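Ermanno Guerra wants to talk glue first. Fine. We're in his shop on the edge of Tusdale, two benches, a radio that stays on the whole time, sawdust in my coffee.

"People ask about the wood," he says. "The wood is easy. Ask me about the joints."

He makes tops. Kitchen tops, desk tops, the odd bar. Strips ripped down, flipped, shuffled, glued edge to edge, clamped overnight. He's been at it nine years, before that he laid floors with Gualtiero Marras, who still comes by to argue.

The shuffling takes longest. Guerra lays everything out dry and then walks off. Has a smoke, comes back, swaps two. "You get a wild piece next to a quiet piece, good. Two wild ones – your eye goes there every time you eat breakfast."
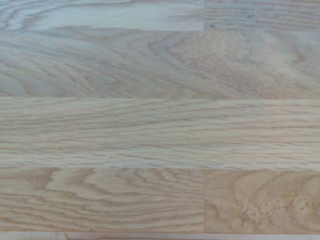
Pale strips, seams and grain. The wavy ones are the ones he fusses over.

Does he throw out boards with knots? Depends. Big loose ones go in the stove. Little dark specks stay. "A customer once sent me a list of dots. I said madam, it's a tree."

Short pieces get used too, end to end in the same row. Marras thinks thats cheap. Guerra thinks Marras is a snob. "He has said this to me since August. Every week. He wants full length, full length. Let him pay for it."

A desk top is 600 dollars, a kitchen run starts at 900. He'd like to charge more for the kitchens and probably will by summer.

Finish? Oil, thin coats, rubbed off quick. No stain, he won't do it, dont ask. And the care advice is short: wipe up the wine, keep hot pans off it, oil it again when it looks thirsty.

"If you scratch it, sand it," he says, already back at the clamps. "Go with the grain. Please – with the grain."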